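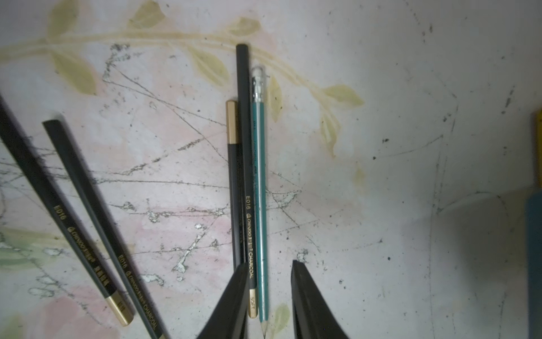

Stusura Pencils: teleoperated demonstrations of sorting and picking pencils

Version 6

Stusura Pencils is a set of demonstrations where a person moves a robot arm by remote control and picks up pencils from a table. It was recorded by the Tanguy group at Grarkberg. The set is meant for people who train policies by imitation and who want thin, similar objects that lie close to each other.

What is in the set

There are 1000 episodes. Each episode is one attempt of the operator to do one instruction. Every episode has the wrist camera video, the joint positions, the opening of the gripper, the commands from the leader arm and the instruction as text. The shortest episodes are only a single pick. The long ones are a full sorting of the table.

Of these, 169 are marked as failed. We kept them in the same folders as the others, so please filter by the field "outcome" if you want only the good ones. A failed episode can still contain several correct grasps.

Objects

The pencils are ordinary ones from a drawing box and a school bag. Some are black charcoal pencils with gold lettering, for example with "CHARCOAL" printed on the body and "SOFT" on the gold band at the end. One is teal-green with thin stripes, with a white eraser in a silver metal ferrule. The dark pencils look very much the same from the wrist camera, and in many positions the printed text is the only help to tell them apart. Instructions name a pencil by color, by length or by its end ("take the one with the eraser").

The table is old and has a printed vine with leaves. The top is scratched, and there are pencil lines on it. We did not cover it. In our first tests a policy trained on a plain white table took the dark lines for pencils, and we wanted this difficulty to be in the data.

How the demonstrations were made

The operator holds a small leader arm, and the robot follows it with the Trolex control package. The operator sees the wrist camera on a monitor and can also look at the table directly. Before a session each operator practices until the pick feels easy. These practice runs are not included.

At the start of an episode the pencils are placed by hand. We used three kinds of start: spread, parallel and touching, and crossed. The kind is written in the field "start_layout". For touching pencils, most operators first push one pencil a little to the side with the closed fingers and then open and grasp. Some go directly from above. Both ways are accepted, and we did not ask people to use the same style.

The operator presses a pedal to begin and to end the recording. Because of this there is often a short still part at the beginning, sometimes also at the end. We did not trim it. The script trim_idle.py removes it if you give a speed limit.

Instructions used

Pick up the teal pencil and put it in the tray.
Separate the two pencils that lie together.
Put all the charcoal pencils on the left side.
Turn the short pencil so that its gold end is toward the robot.

The exact wording varies between episodes. All texts are in English.

Known problems

The fingers hide a part of the object during the approach. In tight layouts the lower ends of the pencils can disappear behind a finger before the grasp, and the policy must remember where they were.

The gripper opening was calibrated again in August. Episodes before and after this have a small offset. The field "calib" is "a" for before and "b" for after. Please do not mix them without correction.

The gold parts reflect the lamp, and automatic exposure sometimes changes in the middle of an episode.

Graphite marks on the table increase over time. If you split train and test by date, the test table will look darker — we suggest to split by session at random.

Loading

Each episode is one folder with video.mp4, state.npz and info.json. The reader in tools/read_episode.py returns the arrays already aligned to the video. It needs only numpy and a video library.

License and contact

The data may be used for research and teaching. For commercial use please write to the Tanguy group first. If you find an episode with a wrong label, open an issue with the episode number and we will correct it in the next version.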